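Search this site... Search Go

The Spare Room Floor: A Small Gallery

5/26/26

Hi again! So the spare room. If you've been reading for a while you know I've been going on about this room since we moved in, and I've finally got it to the point where I'm happy to put it on the blog (well, happy enough). It's part office, part craft room, part place where things go when we don't know where they go. 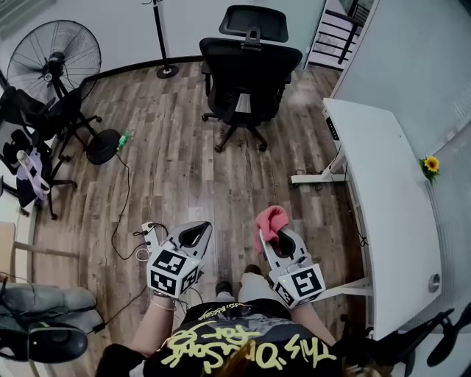
The floor was the big job. We went with wide planks in a wood look, and I must have carried 11 samples home before I settled on these. I kept picking ones that were all gray, then all tan, and they looked so flat once they were down next to the white wall! The mixed ones with gray and brown and tan all jumbled together won in the end. They're called Kultetti Drift, if anyone wants to go hunting for them, and we got the whole lot from a little shop called Bristier that was clearing out old stock. I went back twice to be sure I still liked them, and the second time the lady at the counter just pointed me to the right shelf.

We ran the planks lengthwise toward the far wall and I'm so glad we did. Pornthip Limsakul (my neighbor, and the only person I know who owns a decent floor saw) wanted to go across the room, and we argued about it over 2 pots of coffee. I won. She still brings it up.

Then there's the baseboard. I painted it dark on a whim, thinking I could always go back to white, and now I want to do the whole house! It makes a nice crisp line along the bottom of the wall and it hides scuffs from the vacuum, which my old white ones never did. It took 4 evenings with a small brush and a lot of tape. The paint was left over from the front door, so it cost me nothing except my knees.

The black mesh chair is the Foloslow. I know mesh isn't for everybody, but the room gets stuffy in the afternoon and I can't stand a padded seat when it's warm. The curved headrest is better than I expected. And yes, there's still a white tag hanging off the back of the seat. I'll get to it. The casters roll nicely on the planks and I haven't bothered with a mat.

The fan is a plain black pedestal one that cost me $50 and I love it more than anything else in here. I nearly bought a fancy tower fan from Bañez and then read how hard they are to clean. With this one you just take the cage off and wipe it down.

Still to sort out: the cords. My white power strip lives on the floor for now and there are black and white cables wandering off across the boards, and it bugs me every time I walk in. I'd like to get it up on the wall before June is over. I've been looking at the stick-on kind of cable channel, painted to match the baseboard, but I don't trust the sticky part. If you've used it, tell me!

That skinny black stand by the wall is staying put too. I like how little room it takes up, and the round base sits nicely close to the baseboard.

Next on my list is something for the wall, and possibly a rug, though I've only just got this floor down and I'm not ready to cover it up.

Comments

marnie_k
Love the dark baseboard! Did you sand first or go straight over the white?

Reply from the author
A very quick sand and then primer. I skipped the primer on one short piece and had to redo it, so don't do that.

oldhouse_deb
The stick-on channel held up fine for us, but wipe the wall with rubbing alcohol first and let it dry overnight. Ours came down the first time.

Pornthip
Across the room would have looked wider. That's all I'm saying.

teaandtiles
How are the planks to walk on in bare feet? Thinking of the same sort of thing for our hallway.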